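sengar-users mailing list
Subject: Re: [sengar-users] How many lid examples before we train?
Date: May 3, 2024

On the earlier message, the Kadham group wrote:

> We are about to start on pot lids for the shared kitchen set and
> would like to know what Heltdale did before we commit the hours.
> Did you keep the starting place fixed or move it about? And is the
> wrist view any use with clear glass? Ours seems to be all glare. We
> have 41 examples so far, all from one operator, and the first model
> trained on them closes too early.

Replying in order, with the caveat that we are still collecting.

We have 419 lid examples at present, from three operators. The first 18 were thrown out. They were all done with the pot in the same spot and the model learned the spot. After that we moved the pot between squares of the tape grid before each run and wrote the square in the notes field. Please do the same if you want to merge sets later, as the Dasex loader sorts on that field.

On closing too early: we had this as well. Our operators were starting to close on the way down to save time, and the model copied them. We now ask for a short stop with the fingers either side of the knob, then close, then lift. It makes each run a little longer but the point where the grip begins is much easier to find in the recording.

On the wrist view: yes, keep it. Glare is there in nearly everything we have, and we left the lights alone. The two vent holes with their metal rings give the model something steady to find on an otherwise see-through lid, and the knob is solid enough to stand out. Two wrist views from our set: 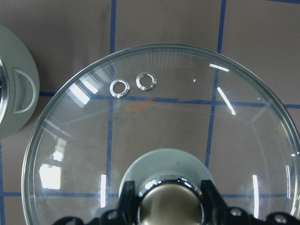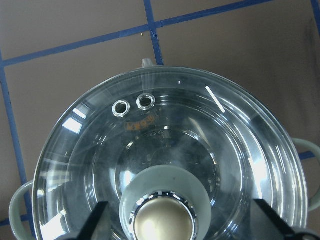
Both have the fingers either side of the knob, with the blue tape showing on the surface.

What we would do in your place

1. Keep your 41, but mark them as one operator and one style. Don't mix them in unmarked.
2. Get a second person on it before you collect many more. Our operators differ more than we expected, mostly in how they come in towards the knob.
3. Turn the pot as well as moving it. We forgot this until quite late and the handles point the same way in far too many of our runs.
4. Keep the failed grips in a separate folder – we deleted ours at the start and now wish we had them.
5. Check that the knob is in the wrist view at the moment of closing. If it drops out at the bottom, change the mount angle and start a new set.

We have not tried metal lids or lids with a flat knob, so I can't say how far any of this carries over. Those are down for October if the arm time is there.

I can put the notes template on the list server if it would help. The Sengar export script needs a small change to read it, and I'll send that along with it.

Heltdale collection desk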